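Brikness Opens Its Drawers: Small-Furniture Maker Launches Repair Service for Things You Were About to Put on the Curb

CUVHOLM, 20/05/2024

Brikness, the Cuvholm maker of small wooden furniture, today announced the opening of the Dudstead Repair Counter, a walk-in and mail-in service for sticking drawers, wobbling legs, split tops and doors that only close if you lift them a little and think about something else.

The counter occupies the front half of the company's old showroom on Dudstead Lane. It will accept small furniture from any maker, living or dead, including several that Brikness has spent a good part of its history trying to outsell.

"We used to tell people we built things to last, and then they would bring one back after thirty years and we would try to sell them a new one," said Kári Holst, managing director of Brikness. "Somebody pointed out that this was a strange way to end the conversation. I would like to say it was me, but it was a customer, and she was holding a nightstand at the time."

The service follows a trial that began in February, when Brikness put a handwritten sign in the window offering to look at any drawer that did not work. The company expected a slow month. It received 377 pieces of furniture, a quantity of loose knobs in sandwich bags, and one piano stool whose owner had plainly not read the sign but was very nice about it.

Drawers made up most of the trial work, as the company had hoped and its workshop had feared. A drawer is a box that has to fit inside another box through every season of the year, while wood takes on moisture in summer and gives it up in winter with no regard for anyone's socks. Most of the ones brought in had been treated at home first. Popular treatments included candle wax, bar soap, cooking spray and force.

"Candle wax is fine," said Holst. "Bar soap is fine for a while. I have asked the team to stop reading out the rest of the list at lunch."

What the repair counter does

Customers can bring in or ship any piece that one person can carry without saying anything they would regret. A repairer looks it over at the counter, explains what has gone wrong, and writes down a price before any work is done. If the repair would cost more than the piece is worth to its owner, the repairer will say so. The owner is free to ignore this, and during the trial most owners did.

Standard work includes planing and waxing drawer runners, regluing loose joints, replacing drawer bottoms, fitting new pulls, filling old screw holes and taking out the folded cardboard that has been holding everything level since the last move. Cardboard will be returned on request.

Finish work is offered with some reluctance. Brikness will clean and touch up a worn surface, but it will not strip an old piece down to bare wood in order to paint it gray. Customers who want this done are welcome to do it at home, where the company cannot see.
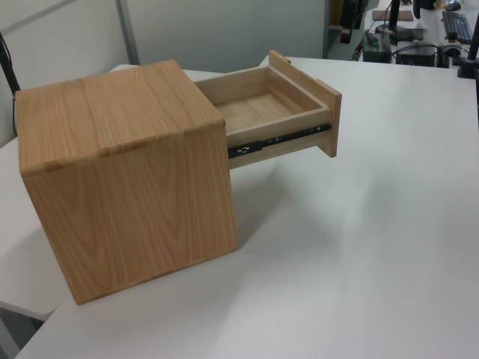

A small wooden cabinet with its drawer pulled partway out.

Turnaround is 2 weeks for most jobs. Pieces that need new parts cut to match take longer, and pieces that turn out to have been repaired before, by a confident relative with a tube of construction adhesive, take longer still.

A fixed price for stuck drawers

Alongside the counter, Brikness is introducing a flat fee of $51 for a single stuck drawer, whatever the cause. The fee covers inspection, planing, waxing and one follow-up adjustment within a year, should the drawer change its mind when the weather does. It does not cover emptying the drawer. The workshop asks that customers see to this themselves, having learned a great deal about the people of Cuvholm during the trial that it did not need to know.

Items found behind or underneath drawers are placed in an envelope and taped to the top of the finished piece. So far these have included birthday cards, foreign coins, an unopened bill, several keys to nothing in particular and a library book. The library has been informed and has been more gracious than the company deserved on the customer's behalf.

The Grímsdóttir method

Repairers at the counter are trained in what Brikness calls the Grímsdóttir method, named for the workshop's first forewoman, who ran the floor for most of her working life and wrote almost nothing down. The method was put together from the memories of people she had corrected. It has been typed up, laminated and hung over the main bench, and the first line reads: "Find out what it is doing before you decide what it should be doing."

The second line concerns sweeping up and is longer.

In practice, the method means that a repairer opens and closes a piece slowly, listens to it, and marks any rubbing spots in chalk before picking up a tool. Wood is taken off a little at a time. Brikness says this is the part that people with a belt sander and a free afternoon find hardest to accept.

"You can always take off more," said Holst. "We have tried putting it back on. There is a dresser in my own house that I will not be discussing."

Free evening classes

The company will also run free evening classes for anyone who would like to fix their own furniture and so deprive Brikness of the $51. Classes cover the care of drawers, the gluing of joints and the correct use of clamps. Tools and scrap wood are provided. Participants may bring a problem piece from home, but are asked to bring only one, and to resist introducing it as "the easy one."

Places are limited by the number of benches. Sign-up sheets are at the counter, next to the pencil, which is on a string for reasons the company considers obvious.

Parts and plans

Brikness has kept paper patterns for nearly everything it has made, in a plan chest whose bottom drawer, it should be admitted, sticks. There are 1,969 sheets in all. Owners of older Brikness pieces can now order a replacement part cut from the original pattern, provided they can tell the company which model they have. A pencil number is usually found on the underside or the back. Where the number has worn away, a measurement and a clear photo will do. "It's brown" has been tried.

Copies of individual patterns will be available for the cost of printing. Brikness makes no promise that the notes in the margins are suitable for children.

Asked whether helping customers hang on to their old furniture might hurt sales of new furniture, Holst said the matter had been raised at some length.

"Our accountant made a chart," he said. "It was a good chart. Then he asked if we could take a look at his mother's sewing box."

The sewing box is expected to be ready soon.

Visiting the counter

The Dudstead Repair Counter is open now during regular showroom hours, closing briefly at midday. Parking is available behind the building. Customers with heavier pieces may ring the bell by the side door, and should ring it twice, the first ring being widely taken for the kettle.

Mail-in customers should request a shipping form before sending anything. Drawers should be taped shut for the journey, with tape that comes off. The workshop feels strongly about this and has saved examples.

About Brikness

Brikness designs and builds small wooden furniture in Cuvholm, including cabinets, nightstands, stools and desktop storage. All of its furniture is made and finished in its own workshop. The company does not make sofas and would be grateful if people stopped asking.

Media contact

Press Desk, Brikness, Dudstead Lane, Cuvholm. Interviews with Kári Holst can be arranged on request. Photographers are welcome in the workshop but will be handed a broom if they stay past closing.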